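Setting up your vendor stall at the Stetport night market

Okay, you have your spot number, so let's get you parked and cooking! I've run the Arden Street end for a few seasons now and these steps are the ones I give every new truck.

1. Come in from Londora Avenue, never the harbor side. The turn is too tight for anything with a trailer.
2. Check in with Lizeth Bedoya at the gate and pick up your power tag.
3. Back in with your serving window facing the walkway, then chock your wheels.
4. Run your cord to the post with your number on it. Tape it down wherever people walk.

Note: spots 310 and up share a water tap, so fill your tanks early.

Caution: keep propane 6 feet from your neighbor's tent - I will come by and check!

5. Hang your menu board and put prices on everything (yes, even the sauces).
6. Text Nayeli Palomino when you're ready to open, and she'll switch on your string lights.
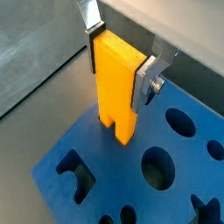 She's usually quick, but give her a few minutes if the band is still loading in.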